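Using a printed grid cloth to check a wrist camera before you train

Posted 23/08/2025

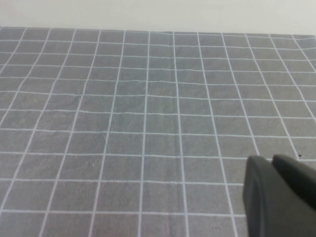
Wrist camera view of the grid cloth, with the gripper fingers at lower right.

This page covers the check we run on a wrist camera before recording demonstrations for a pick-and-place policy. It produces one number per arm, the grid residual, and a small correction file that the training code reads. You need a cloth printed with a regular grid, a flat table and the Durkodby scripts. You don't need a checkerboard or a motion capture system.

We started doing this after our Morris policy placed parts well on one arm and badly on another. Both arms had passed the usual factory calibration. The difference was in how each camera sat on its wrist, and the policy had learned one mounting and was being run on the other.

What the check measures

A grid on a flat surface has a known shape. Seen at an angle, its parallel lines converge toward the far edge in a way that depends on the lens and on where the camera is. If you know the cell size and the joint angles, you can predict where every line crossing should land in the image. The residual is the average distance in pixels between the predicted crossings and the ones found.

Cloth is a worse target than a rigid board. It folds and puckers, and the lines bend with it. We use it anyway. It covers the whole working area, and the policy will be working on the same cloth later. The fitting step below is built to put up with some wrinkling.

Before you start

Clear everything off the cloth. Leave the gripper on the arm and leave it open and empty. Taking it off changes the load on the wrist, and on our arms that was enough to shift the result.

Smooth the cloth by hand from the middle outward. A soft fold down the center, like the one in the picture, is fine if it isn't standing up off the table. Don't iron the cloth between arms. You want the same surface for all of them.

Small specks and marks don't matter. The detector ignores anything that isn't a long, light line.

Step 1. Mask the gripper

The fingers hide part of the cloth and are close enough to the lens to be out of focus. Their edges can still be picked up as lines, especially where a finger runs nearly parallel to a grid line. Draw a mask over the corner the gripper occupies and save it as gripper_mask. Make it a little larger than the fingers. If your gripper opens and closes during the poses, mask the full range of travel.

Step 2. Record the poses

Run the pose script. It moves the arm through 68 poses over the table and saves one still at each. The arm stops for a short time before each still so that vibration can die down. Keep the lights as they will be for data collection. We prefer soft, even light, which keeps hard shadows off the cloth.

Tilt matters more than height. If all the poses look straight down, the fit can't separate camera height from focal length. The default set has oblique views from each side, and most of these include the far edge of the table.

Step 3. Find the line crossings

Run the detector on the saved stills. It fits short line pieces, groups them, and marks the crossings. Look at a few results by eye. Two problems come up often:

Crossings near the far edge are wrong. The cells there are squashed and the lines go thin and soft. Set the far cutoff so the last rows are dropped. Losing them costs you very little.

Crossings along a fold are shifted. The lines kink where they go over the ridge. Leave these in. Step 4 gives them less weight.

If a still has fewer than 20 good crossings, throw it out. It's normal to lose a few stills this way.

Step 4. Fit the camera

The fit runs in two passes. The first treats the cloth as perfectly flat and solves for the camera's position on the wrist. The second lets each crossing move slightly up or down, with a penalty for moving, and solves again. Crossings that need a lot of movement count for less. The cloth stays still while the arm moves, so a wrinkle shows up at the same table position in many stills and the fit can tell it apart from a camera error.

The second pass needs a good starting point. If the first pass ends in an obviously wrong place — the camera below the table, for example — check that the cell size was entered in millimeters.

Step 5. Write the correction file

Save the result with the arm's name. The training code applies it when it converts image positions to table positions, and the run-time code applies it again on the robot. Use the same file in both places.

What we got

We tried this on the arms at Plamville and then repeated it at Clakholm with a second cloth. For the placement test we made 233 attempts with the correction and the same number without. Median placement error dropped by almost 15 percent with it, and most of the gain came from the arm with the worst residual. On the best arm we couldn't see a difference.

The correction did nothing for failed grasps. Those had other causes, mainly finger wear.

Limits

The method assumes the table is flat. A warped table looks like a very large wrinkle and the second pass will absorb only part of it.

It also assumes the camera doesn't move on its mount. Repeat the check after any collision and after changing fingers. We plan to rerun all the arms in December and will add the drift numbers to this page.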